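Vida Hand-Held Demonstration Gripper

Equipment for recording household handling tasks
Supplied by Prostby
Page last revised 18 Nov 2022

Overview

The Vida is a hand-held gripper tool for collecting demonstrations of manual work. An operator carries it, closes its two fingers on objects in the ordinary way, and completes a task while a camera mounted on the tool records each movement from the position of the hand. The recordings are then used to train a control policy for a robot arm fitted with a matching gripper.

The tool was developed by Prostby for institutions that need large numbers of examples from real homes and cannot install an arm in each of them. It requires no fixed mounting and no external tracking cameras. One operator can carry the complete kit between sites, and a room needs no preparation before recording begins.

Intended use

The Vida is suited to tasks in which the object changes shape as it is handled. Bedding, clothing, towels and table linen account for most of the recordings made with the tool to date. Rigid objects may also be recorded, provided that they fit between the fingers and do not exceed the load limit stated in the operator manual.

Fabric work places particular demands on a collection program. A sheet or a garment rarely lies the same way twice, and a learning system trained on a narrow set of starting positions tends to fail when it meets a new one. Prostby therefore advises customers to record in furnished rooms, with the patterned covers, mixed garments and uneven lighting that are found there. Items should be left as they fall between one demonstration and the next. Straightening them by hand reduces the value of the set.

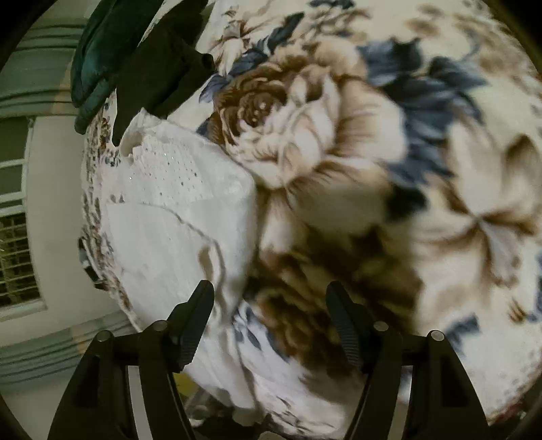
Operators should also vary the order in which items are picked up. Where several pieces lie together, the task sheet may name the piece to be taken first, or it may leave the choice to the operator. Both methods are supported by the labeling software, and the method used should be entered in the session record — the two kinds of data are best kept apart until training.

Fingers and pads

The fingers are black and are moved by linkage arms that turn on metal pivot pins. Openings in the finger bodies keep weight down. Each finger ends in a ridged pad with a fine textured surface on its inner face, intended to hold thin cloth without excessive closing force.

Pads are a wear item. They should be inspected at the start of each collection day and replaced in pairs. Lint may be removed with a soft dry brush. Solvents must not be used on the pads or near the lens.

Camera and field of view

The camera uses a wide, round field of view that takes in both fingers, the work surface and part of the surrounding room. Straight lines and flat surfaces will appear curved in the recordings, and the corners of the picture are dark. Customers should not crop or flatten recordings before submitting them to the Tostska software, which applies its own correction where a training method calls for it.

Rapid movement will blur detail close to the fingers. A moderate, even pace gives the most useful results, particularly during the approach to an object. Operators new to the tool commonly move too quickly in their first session, and Prostby recommends that these recordings be kept for practice purposes only.

Recording a demonstration

Before each session, the operator opens and closes the fingers fully so that the software can register the range of travel. The tool is then held over the work area with the fingers open, and recording is started with the thumb switch. The operator carries out the task, releases the object, draws the tool back and stops the recording. Standard practice is 25 demonstrations for each task in each room, after which the operator moves to another task or another location.

Failed attempts should be kept. A dropped or missed item is marked in the session record and the demonstration is continued if the task can still be completed. If it cannot, the recording is closed and marked as incomplete.

Software

Each kit includes a license for Tostska, the Prostby program for transfer, review and labeling. Tostska matches the camera recording with the finger opening at each moment, reports gaps in tracking and exports the finished set in common formats. Sessions may be reviewed on site or after return to the office.

Recordings made in private homes may show personal belongings. Written consent from the resident is required before collection begins, and the review step allows any session to be withdrawn in full at the resident's request.

Reference set

Customers who wish to begin training before completing their own collection may request the Grenano reference set. It contains 1022 demonstrations of fabric handling, recorded with the Vida in occupied homes and reviewed under the procedure described on this page. The set is provided for evaluation and may be combined with a customer's own recordings.

Contents of the kit

Vida hand-held gripper with camera
2 batteries and charger
Spare finger pads, one pair
Soft brush and lens cloth
Data cable
Tostska license
Operator manual and blank session records
Carrying case

Ordering

Order code: 1990. Spare pads, batteries and further Tostska licenses are ordered separately. Operator training is offered at the Prostby offices or at the customer's site, and requests should be sent to the equipment desk together with a short outline of the planned collection work. Tools purchased before June are eligible for the current pad design at no charge.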